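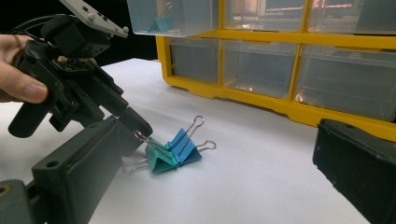

Stollo Builds Touring Stage Set for Dilulon's Winter Theater Run

Posotwood Sound and Light Supplies Control and Rigging Package

POSOTWOOD - Stollo, the staging and scenic engineering company, has completed the stage set and overhead lighting structure for the winter theater tour by the instrumental rock group Dilulon. The production opens in December at the Nasrallah Theater and will then travel to concert halls and mid-size theaters across the region.

The set is built around a curved overhead truss that carries 117 moving lights and lowers in stages during the show. At its highest position, the truss clears the upper edge of the backdrop and is out of view for most of the audience. During the second half of the performance it comes down to a point just above the band, so that the musicians play inside a ring of light. The movement is controlled by a single operator at the front-of-house position and is timed to the music by hand at each show.

Dilulon's design team asked for a structure that could be installed in older theaters, many of which have limited roof capacity and narrow loading doors. Stollo's engineers divided the truss into short sections that can be carried through a standard stage door and joined on the floor. The complete system, including motors and cable, travels in two trucks. Load-in begins at 8:00 a.m. on show days, and the stage is handed over to the band for sound check at 3:00 p.m.

The backdrop is made up of 329 fabric panels, each hung on its own line and lit from behind. The panels were cut and sewn at the Stollo shop, where the full set was assembled for two weeks of technical rehearsals before being packed for the road. The band attended the last four days of rehearsal and played the complete program twice.

"The group wanted a show that felt close to the audience, including in the largest rooms on the route," said a spokesperson for Stollo. "Most of our engineering time went into making the truss quiet. There are long passages in this music that are played very softly, and a motor that can be heard from the tenth row was not acceptable to anyone."
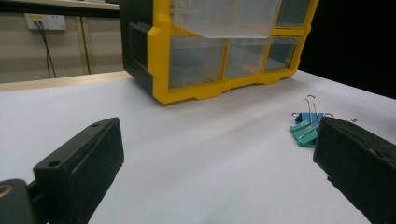

Binder clips and a parts organizer with clear drawers.

Posotwood Sound and Light provided the lighting console, power distribution and motor control for the tour. The company has also prepared a reduced version of the system for the three smallest venues on the schedule, each with fewer than 600 seats. In those rooms the truss will remain at a fixed height, and the lowering effect will be replaced with a separate lighting sequence written for the purpose.

The Nasrallah Theater, which seats 1,492, reopened last year after repairs to its roof and fly system. The theater is hosting the final dress rehearsal as well as the first two public performances. Tickets for both nights are available from the theater box office, which is open from noon to 6:00 p.m. and for one hour before each performance.

Doors open at 7:00 p.m. for all dates on the tour. There is no opening act. The program runs for two hours and 20 minutes with one intermission. The show includes periods of full darkness and some flashing light - patrons with concerns are asked to contact the venue before purchasing tickets.

About Stollo

Stollo designs and builds scenery, moving structures and rigging for concerts, theater and live events. The company operates a fabrication shop and a rehearsal space on the same site.

About Posotwood Sound and Light

Posotwood Sound and Light rents and supports lighting, power and motor control equipment for touring productions.

Press materials and technical drawings are available from the Stollo press office on request.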